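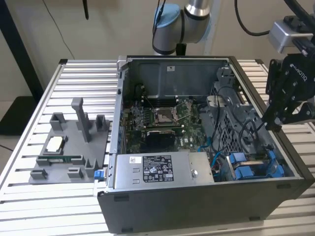

Bench Technician, Desktop Refurbishment

Print this page | E-mail this posting

Gunell Computer Reuse
Location: Emstead workshop
Positions available: 2
Reports to: Reece Naylor, Workshop Supervisor

About the Position

Gunell Computer Reuse receives retired desktop computers from school districts, county offices and small businesses, and prepares them for a second period of use. The Emstead workshop handles 3000 machines a year. Units that cannot be returned to service are taken apart, and their usable parts are tested, labeled and placed in stock.

The Bench Technician opens, inspects, repairs and reassembles desktop towers. Most of the working day is spent at a bench with the side panel off and the machine lying flat. The position is full time, on site, and begins in October.

Duties

The technician will be expected to:

- Check each incoming tower against its intake sheet and report any difference before work begins.
- Remove drives and their caddies and pass them to the data removal room. Drives are never left at the bench at the end of a shift.
- Take out and refit processors, heatsinks, memory modules, power supplies, shrouds and fans, following the written procedure for the model.
- Inspect the processor socket under a lamp whenever it is open, and record bent or missing contacts on the work order.
- Clean old thermal compound from processors and heatsinks and apply new compound.
- Reconnect and route power and data cables so that they stay clear of fans and the side panel.
- Run the standard power-on and memory tests and attach the results to the work order.
- Sort removed parts into the correct bins and keep the bench clear of loose screws.
- Enter completed work in Skatow, the workshop's inventory system, before starting the next unit.

Required Qualifications

Applicants must have a high school diploma or its equivalent and at least 2 years of experience repairing or assembling desktop computers. Experience gained in a school program, the military or a family business will be considered if it can be described in detail.

Applicants must be able to identify the main parts of a business desktop by sight, use hand tools with care, and read and follow written instructions in English. They must be able to lift and turn a full-size tower and to work standing for long periods. Normal or corrected color vision is needed for sorting cables and connectors. Training in static protection is given during the first week, and its rules apply at all times in the workshop.

Preferred Qualifications

Preference will be given to applicants who have worked on business-class desktops from more than one manufacturer, or who have experience finding faults in power supplies and memory. Technicians do not open power supply housings. A suspect unit is tested with the bench meter and replaced whole.

A current hardware certification is welcome but does not take the place of bench experience.

Hours and Conditions

The workshop shift runs from 7:30 a.m. to 4:00 p.m., with an unpaid lunch period of 30 minutes. Overtime is occasional and is offered first to those who ask for it. The workshop is heated and cooled. Safety glasses and wrist straps are supplied; closed-toe shoes are the responsibility of the employee.

New technicians serve an introductory period of 180 days. During this time they work beside an experienced technician and are reviewed 3 times. Health coverage and paid leave begin on the first day of employment. The pay range for the position is sent to all applicants who are invited to the bench exercise, and to any other person on request.

Selection Process

Applications are read by the Workshop Supervisor and by Ms. Ásgeirsdóttir of the Personnel Office. Selected applicants will be invited to Emstead for a short interview and a bench exercise. In the exercise, the applicant is given an opened desktop and a work order, and is asked to fit a processor and heatsink, seat the memory, connect the drives and bring the machine to its first screen. Tools are provided. Care and order at the bench count for more than speed, and an applicant who stops to ask a question will not be marked down for it.

Applicants who need a change to the exercise or the interview because of a disability should tell the Personnel Office when they accept the invitation.

How to Apply

Please send a letter of interest, a resume and the names of 2 references to the Personnel Office, Gunell Computer Reuse, Emstead. The letter should describe one repair the applicant has carried out, including the fault, the parts replaced and the tests made afterward. Applications without this description will be returned as incomplete.

Questions about the work itself may be directed to Reece Naylor at the workshop. Both positions will remain posted until filled.

Gunell Computer Reuse is an equal opportunity employer.

Print this page | E-mail this posting

Contact the Personnel Office | Copyright Gunell Computer Reuse. All rights reserved. | Back to top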